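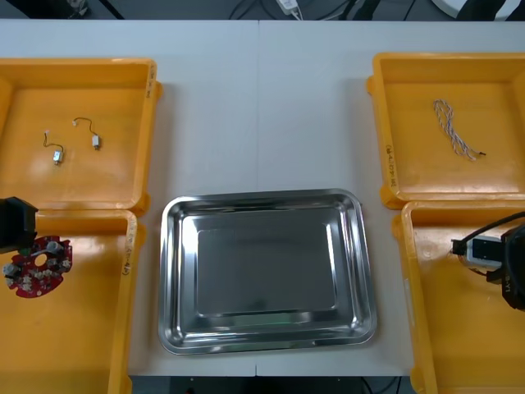

Yellow trays, one steel tray, and the small parts

2024-05-09

I promised in my last post to write about the table, and then two readers wrote to me and asked about the trays, so now I have no more excuse. If you came for the bicycle story, it will come later. I am still waiting for the wheel.

For new readers: at Skistach we put together small round boards with vibration motors, the kind that make a short buzz under your finger. I joined last August, when everything was still kept in jam jars and envelopes. The jam jars looked very nice on the shelf. But to take one motor out of a jar you have to turn the jar over, and then you have all the motors, with their wires in one big knot. I have spent complete evenings with such knots. My grandmother would say it is like wool after the cat, and she had three cats, so she knew.

The trays

We bought the yellow trays from Mogensen, a shop for catering things in the old part of Clamville. They sell mostly to bakeries and canteens, and you must ring a bell before they let you in. I wanted grey. They had no grey, and the man at the counter looked at me as if I had asked for a tray made of cheese. So it was yellow, and today I am glad. On a white table you see at once where the tray stops, and a dark or silver part is easy to find on the yellow floor.

What I like best is that they are shallow with a wide rim. My hand goes in flat, and I do not have to dig. The bad side is that the plastic is glossy. When the ceiling light is on, there are bright spots on the bottom, and a little silver motor can lie just beside one of these spots and play that it is a reflection too. I now look from the side before I say that something is lost.

The rims we write on directly with a black marker. I had made very proper paper labels first, printed, with a border! They came off after some weeks, one after the other, and I found the last one under my shoe at home. The marker is not so beautiful, and my handwriting is worse when I write from top to bottom, but it stays where it is.

The little motors

I should say something about these motors, as people are always surprised by them. You expect a motor to be a serious thing. These are tiny silver cylinders, each with a short thin wire and a white connector on the end. The wire never lies as you want. You put the motor down with the wire straight, and it curls up again and looks in another direction.

My advice, if you have similar parts at home: do not pile them. Take out only as many as you need for the next hour and give each one its own place on the tray floor. The others can wait in their bag. Before, I always wanted to have the whole bag in front of me, I think it made me feel rich.

The boards go in a separate tray, under the one with the motors. The round red one has a hole in the middle and a wavy edge, and my niece thought it was a biscuit. I lift it by the edge, with two fingers, and I do not let it share a tray with anything else. This is my own rule and I admit that I am a little strict with it.

The steel one in the middle

The metal tray stands between the yellow ones, and it is the one I am asked about most. It is a simple stainless steel tray with a rolled rim, and it cost more than it should. Its job is to be the place for whatever we are busy with at this moment. What is waiting stays in yellow, what is in work goes to the steel. When I come back from lunch, I only have to look in the middle and I know where I was.

It makes a terrible noise if you drop a screw in it -- but that is also useful, you always hear that the screw has arrived. 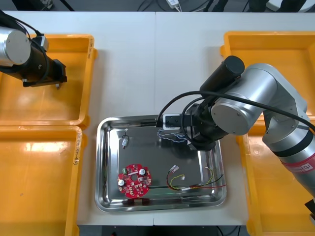
The yellow bins with nothing in them, and blue-and-white wires in the steel tray.

I like the table very much with the bins empty. It looks like a kitchen in the morning, before somebody has made coffee. The twisted wires are less trouble than the motor wires, by the way. They come together as a bundle and stay together, and if they are twisted properly you can put them down without any ceremony. We order them from Cetimden, and we always order too many. On the last delivery note I read 3000 pieces, and I had to sit down for a moment.

The table itself is not one table. It is two white tops pushed together, and there is a thin line down the middle where they meet. In the first week I was worried that small things would disappear in it. So far it has only collected some dust, which I take out with a folded card. I wipe the rest with a damp cloth in the evening and put each tray back so that the rims touch. If there is a gap between two trays, a screw will find it.

What I would do differently

I would buy one more steel tray, perhaps a smaller one, for the things that I do not know yet where they belong. At the moment they go in my pocket, and from the pocket they go to the washing machine. I have already washed one connector at forty degrees. It came out very clean.

I would also choose trays that are matt inside. If somebody knows a shop which sells them in yellow, please write to me. Mogensen does not have them, I have asked two times and I do not dare to ring the bell again before the summer.

Next time I will write about the drawer with the tweezers, or about the wheel, if the wheel is here.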